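Papers > Equipment and Cost > Section 4

4. Budgeting for hand-held grippers

4.1 What the quote leaves out

The purchase price of a gripper is the part everyone argues over, and in our case it was the part that mattered least. Plelolton quoted us 2000 dollars per pair. Brikano came in lower and charged separately for the jaw pads, the labels and, after some discussion, the box. Foley's first draft of the budget listed pads under "miscellaneous," a line that later grew larger than the line above it.

Pads wear at a rate that depends on the task. We planned for one set per 200 hours of work and got some 66. Thin plastic was the most awkward material to plan for, as operators squeeze harder when they don't trust the grip.
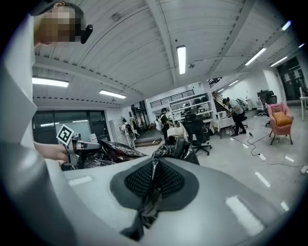
Figure 3. Two hand-held grippers holding a black plastic bag between them.

Two-handed tasks also double the spares. A pair with one dead gripper is, for bookkeeping purposes, a pair, and it will sit in the asset register looking healthy for as long as you let it. We now buy grippers in threes and enter each one on its own line, a change that Mac Suibhne had asked for in April and that the rest of us adopted once it had become our idea.

4.2 Consumables

Trash bags, being cheap, were left out of the plan entirely. They were then bought on a personal card by Ní Bhriain, whose claim took longer to clear than the Plelolton order. We suggest a small open account with a local supplier (ours is Hegarty) and a spending limit high enough that a roll of bags doesn't need two signatures.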